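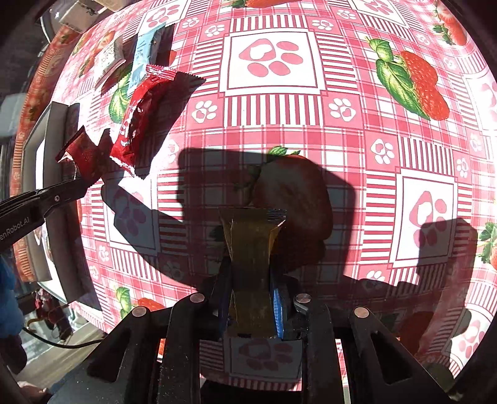
When should a hand-held gripper be checked during a recording session?

Check it before the first take, after every 10 takes, and again whenever the tool has been bumped or set down hard.

The Urville procedure covers manual sorting of small sealed packets with two hand-held grippers. It applies to tabletop work at the Grekthorpe and Bernden sites.

Before recording

1. Wipe the gripping pads with a dry, lint-free cloth. Replace a pad that has lifted at any corner.
2. Open and close the jaws fully five times. Both fingers must move together and meet along the full pad.
3. Tape down any cloth that shifts under light finger pressure.
4. Set out the packets and the open box. Leave room for both tools to move without touching.
5. Route cables away from the pick area.

During recording

1. Approach the packet slowly with the jaws open.
2. Grip the body of the packet. Do not grip a crimped seal, which can tear.
3. Stop closing as soon as the packet holds. Crushed contents count as a fault.
4. Lift clear of the cloth before moving sideways.
5. Lower the packet into the box and open the jaws fully before withdrawing.

Direct sun on glossy wrappers is allowed. Log it under "lighting" in Moya.

Rejecting a take

Reject the take if a packet is dropped, if a bare hand touches a packet, or if the jaws collide. Of 3,649 takes reviewed in November, 107 were rejected, most of them for collisions. Rejected takes keep their number and are not recorded over.

Revision date: 24th February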